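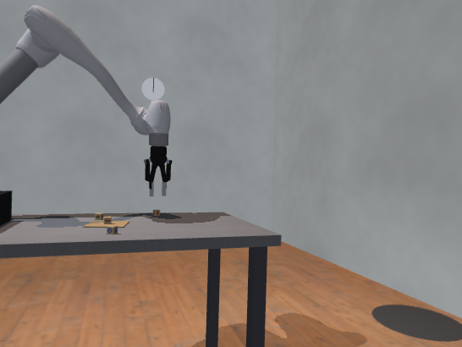
Ihor Vakulenko wrote under the May version of this checklist that an arm with no weight can't hurt anyone, and asked why we still stop for an inspection before each batch. The batch goes to a learner, and the learner goes on the real arm in the Figueroa room. A bad habit recorded in simulation gets there with it. The checklist stays, and his other remarks have been worked into the comments below.

Platano block task, pre-recording inspection
Simulator: Zulport
Site: Nostadby, upstairs room
Date of inspection: December 8, 2020
Batch planned: 4,000 episodes, of which 3,000 for training and the rest held back

Mark each line OK, FIX or N/A. A FIX in section 1 or 2 stops the batch. A FIX anywhere else can be carried to the next inspection if the person signing writes down what is wrong.

1. Arm and gripper

1.1 Joint limits in the scene file match the limits set on the real controller. OK
Comment: Compare the numbers, not the file dates. In May the dates matched and the elbow limit did not.

1.2 Joint speed cap is on. OK

1.3 Fingertips start open and empty. OK
Comment: Step one tick at a time through the first ten ticks of a test episode. If the fingers twitch at reset, mark FIX.

1.4 Gripper closes on a block without the fingertips passing into it. OK
Comment: Try it square on, then with the block turned. Slight overlap at the corners is a contact setting and can be cured by a smaller time step. Do not cure it by making the block bigger.

1.5 Grip force limit is on and set to the real value. FIX, then OK
Comment: Found at the simulator default, which is much too strong. Reset and tested again. Whoever updates Zulport next, please look at this line first. An update puts the default back without saying so.

1.6 Stop command freezes the arm during a move. OK
Comment: Press it on the way down as well as on the way across. Ihor asked if this could be dropped for scripted runs. It can't, as the same script runs in the Figueroa room.

2. Table and work area

2.1 Tabletop has a collision shape, and it lies where the surface is drawn. OK
Comment: Drop a block from a hand's height and look at it from the side. It should come to rest without sinking or floating.

2.2 Arm can't be driven through the table. OK

2.3 Blocks are placed inside the reach limit, including the far edge. OK
Comment: The far edge is where the arm is stretched the most and where the planner gives up first. Run a few starts with a block back there before signing. A block near the far edge under open fingers is fine as a start. A block already touching a finger is not.

2.4 No block starts inside another block, inside the board or off the table. OK
Comment: The check script catches the first two. It does not catch a block that starts on the table and then slides off while things settle -- watch for that by eye.

2.5 Board lies flat and does not creep when a block is set down on it. OK
Comment: Friction was raised after the last batch. Leave it alone now.

3. Blocks and markings

3.1 Letter blocks keep their markings after the shuffle. OK
Comment: A reader from the Figueroa side asked if the letters matter when the task is only to put a block on the board. They don't matter for this task. They will for the next one, where the instruction names the block, and we want to reuse the pictures.

3.2 Each block's name in the log goes with the block that carries that marking. OK
Comment: Pick a block in the viewer and read its name in the log. Do it for more than one.

3.3 Starts with a block already on the board are tagged as such. OK
Comment: These are wanted. The learner has to cope with a board that is partly taken. Without the tag, though, the scoring script calls the episode a success before the arm has moved.

3.4 Block weight and size match the real set. OK

4. Light, walls and floor

4.1 Wall and floor patterns change between episodes. OK
Comment: The cloudy wall patterns are on for the whole batch. Plank floor is one of the allowed floors.

4.2 Shadows are on. OK
Comment: Ihor wanted them off to save time. We tried a short run without and the learner did worse on the real table under the window, so they stay on. Dark shadow next to a block is allowed as long as a person can still find the block's edges.

4.3 No episode is so dark or so washed out that the gripper can't be made out. FIX, carried
Comment: A few in the trial run were too dark. The lower limit on the lamp has been raised a little but the trial has not been repeated. Carry to next inspection.

5. Recording

5.1 Joint positions, gripper opening and pictures share one clock. OK

5.2 Failed grasps are kept and labeled, not deleted. OK
Comment: The trial run gave 237 failed grasps and all of them are in the folder. Please stop tidying this folder. Failures go to training under their own label.

5.3 Episode ends when the fingers are open and clear of the block. OK
Comment: Ending at release cuts the retreat off. The May learner never saw a retreat and dragged blocks back off the board with it.

5.4 Disk space is enough for the full batch. OK
Comment: Around 9 hours of recording at the current rate. Start it before leaving and check on it from home once.

5.5 Held-back episodes use starting layouts that don't appear in training. OK
Comment: Compare the seeds. The split script prints a warning when two match, but it prints it in the middle of a lot of other text.

6. Before the learner is moved to the real arm

6.1 Learner has been run against the held-back set. N/A today

6.2 Speed on the real arm is set to slow for the first session. N/A today

6.3 One person at the stop button, one at the screen. N/A today
Comment: Same two people for the whole session. If one leaves the room, the arm is stopped until they are back.

Result: batch may start. One line carried (4.3).

Comments added after signing

Could 1.5 be moved to the top of section 1? I read the list in order and had already done the grip test in 1.4 with the wrong force.

Reply: Yes. It will be 1.4 in the next version and the grip test will come after it -- repeat the grip test for this batch, please.

Repeated, square on and turned. Both fine.

Ihor Vakulenko: I still think shadows could be off for half the batch. Leaving 4.2 as it is for now. Please keep the timing from this run so we can compare.

Reply: Timing will be saved next to the log.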